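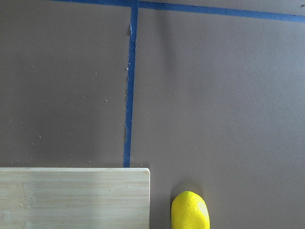 What is fault 121?

Fault 121 is the code the Trovavar controller raises when the image from the wrist camera is older than the motion that depends on it. The arm is commanded to move on the basis of a picture, and the picture has stopped updating. On controllers with the current release the arm holds position and the code appears on the operator panel. On earlier releases the code was written to the log and the arm carried on.

What happened at Skastadlow?

On 05/11/2024 an arm at the Skastadlow site was running a table task when the wrist image froze during an approach. The controller went on treating the last frame as live. The gripper came down beside its target, met the table and pressed on it until the force limit of 35 N tripped. The arm stopped and stayed stopped. There were no injuries. The damage was one bent fingertip on the Zalleck gripper and a dent in the table.

Azadeh Fallahi of Heydari carried out the investigation. Her findings are the basis of this page.

Was the cause hardware or software?

Both contributed. The camera lead had been clamped too tightly at the wrist, and repeated rotation of the last joint had broken the screen and then one of the data conductors. The link dropped and came back several times in the hour before the stop. The software should have caught this on the first dropout. The age check compared the frame's arrival time with the clock, but the driver was resending the last good frame with a fresh arrival time, so the check passed every time.

What has changed in the software?

The age check now uses the time of exposure stamped by the camera itself. If the stamp fails to advance over 3 consecutive frames, the controller stops the arm under power, holds it there and raises fault 121. The driver no longer resends frames. Both changes are in the current Trovavar release and can't be switched off from the settings page.

Why did the force limit not stop it sooner?

It did what it was set to do. The limit is a backstop against contact. It has no way of knowing that the contact was unplanned, and many of our tasks need a light press on the table. Lowering it was considered. At lower settings the arm tripped on ordinary work, such as sliding an object across the surface, and operators began clearing stops without looking. The limit stays at 35 N for table tasks.

How should the wrist cable be routed?

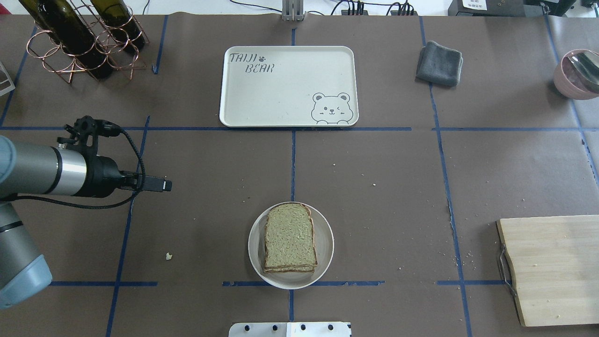

Cable slack is set with the last joint at each end of its travel and the arm at full reach, with the drives off and the arm supported. There should be no tension at the clamp in any of these positions and no tight bend where the lead leaves the connector. The opposite error is too much slack, which can catch on tall items. A cable that loops off the top of the wrist and runs back towards the base, as the black one does here, needs checking against whatever stands on the same side of the table; in this layout that means the wine rack and its bottles. Move the arm by hand through the corners of the work area and watch the cable throughout. If it touches anything, re-route the cable or move the object before the drives go back on.

Can I use cable ties at the wrist?

Not on the moving side of the clamp. Use the soft clamp supplied with the Zalleck bracket, closed until the lead can still be turned with two fingers. A tie pulled tight on the moving side reproduces the Skastadlow fault. Ties are acceptable on the fixed run near the base.

The panel shows 121. What do I do?

Leave the arm where it is and keep your hands out of the work area. Press the stop button so that the drives are off, then follow these steps in order.

1. Write down the time, the task and the joint angles shown on the panel.
2. Save the log before restarting anything. A restart overwrites the frame record.
3. Inspect the camera lead at both connectors and at the wrist clamp.
4. Replace the lead if there is any flattening, kink or split in the jacket. Do not tape it.

After that, restart the controller and run the camera test with the drives off. If the code returns, take the arm out of service and contact Nima Bahrami in the support group.

The arm stopped while holding something. Does the gripper let go?

It stays closed. The Zalleck gripper keeps its grip on loss of image and also on loss of power, so a held object won't fall when the drives go off. Release it with the manual screw on the gripper body, and support the object first. Please do not pull it out of the fingers – this can strip the gear on the older units.

Do crumbs or small debris cause this fault?

They don't cause 121, which depends only on timing. Debris can cause other problems. Crumbs under a board or plate can tilt it slightly, and anything stuck to a fingertip shifts the contact point. Brush the table down between runs and wipe the fingertips at the same time. A dirty camera window gives a poor image but a current one, and no code is raised for it.

What about lifted tape on the table?

Tape marking the cells is for people setting out the objects. The controller does not read it. A lifted or frayed end should still be pressed down or replaced, as a fingertip moving low over the surface can catch it and drag it into the next cell.

How do I know which release I have?

Open the status page on the operator panel. If it shows a line headed "Exposure stamp", the new check is installed. If the line is missing, do not run any task that uses the wrist camera for its approach. Tasks taught by position only are not affected.

Is there a planned replacement for the lead?

A lead with a higher flex rating is on test at Heydari and should be available in December. It fits the existing connectors and will need the same slack check. Until then, inspect the current lead at the start of every shift and log the result, including when nothing is found.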